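Part 3: Putting the mesh shelf box together and filling it

Right, so you've got your Durkia mesh box out of its wrapping and you're looking at a pile of black panels. Don't panic! I've built 6 of these now and the worst one took me 29 minutes, and that included a cup of tea.

1. Lay the base board flat on a table, good side up.
2. Stand the back panel along the long edge and press the clips in with your thumb (they're stiff, so push until you hear the click).
3. Add the two side panels the same way. Leave the front open.
4. Give the whole thing a gentle wobble. If it leans, one of the bottom clips hasn't gone home.

Note: the clips in my Vesance pack were a bit shorter than the Durkia ones. They fit, but don't mix the two on one corner.

Caution: the cut ends of the wire can be scratchy. Run a finger along them carefully before you let small children near, and file down anything sharp.

Now for the fun bit, which is the play fruit. I like to sort it in a basket in front of the box first and only then put things on the base.
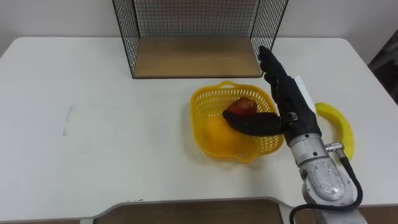
Can I leave the basket inside the box as well?
If it sits flat on the base and clears both sides, go ahead. Measure it with the handle up, as that's the bit that usually catches.

5. Put the round fruit at the back, where it's less likely to roll out.
6. Lay bananas and other long shapes across the front as a sort of bumper.
7. Keep a gap of 3 cm at the open edge so little fingers can get in.

Wipe the base with a barely damp cloth and dry it straight away. I did mine again in December and two clips needed pressing back in, so check those while you're at it.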